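Digitization of the Darard County Criminal Court Registers
Progress report to the Chowdhury Fund
Prepared by Eustaquio Jaramillo, project lead
June 17, 2024

Status

Phase 2 of the project is on schedule. It covers the felony docket books and coroner's inquest files held at the Nondness annex, from the opening of the county court to the end of capital trials in the county. Scanning of the docket books is complete. Scanning of the inquest files continues.

Work completed

The team has scanned and checked 18 docket volumes. Index entries have been written for 3,000 cases, each with the name of the accused, the charge, the plea, the verdict and the sentence. Where a sentence was changed on appeal or by the governor, both the original and the final sentence are entered, with the date of each order.

Homicide cases were indexed first, as set out in the grant agreement. Seven of them had been listed in the old card catalog as unsolved. The docket books show that all seven ended in a conviction, in most instances under a different spelling of the defendant's name. The catalog cards have been corrected and the earlier spellings kept as cross-references.
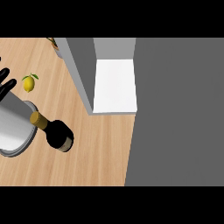 Inquest files are slower to process than the docket books. Many are folded in thirds and tied, and must be flattened under weight before scanning. Witness statements were often written on both sides of thin paper, and the ink shows through. These pages are scanned with a black backing sheet and checked by a second reader before the file is closed.

Index and search

Index data is held in Dranix. The charge field now uses a fixed list of terms, so that "larceny," "theft" and "stealing" return the same set of cases. The wording of the original charge is kept in a separate field and can be searched on its own. Aliases are linked to a single person record only when two documents support the match.

Open issues

Two docket volumes have water damage along the lower margin, and the sentence column cannot be read on a number of pages. Matching entries are being sought in the prison intake ledgers. Until they are found, the sentence is entered as "not legible."

Access rules for inquest files that name child victims are still under review by the county attorney. These files are being scanned but will stay closed to the public until a ruling is received.

Budget

Spending is within the approved amount for each line. No transfer between lines is requested.

Next period

Scanning of the inquest files is planned to finish in September. The prison ledger search will run alongside it. A test version of the public search page will be sent to the Fund for comment before release.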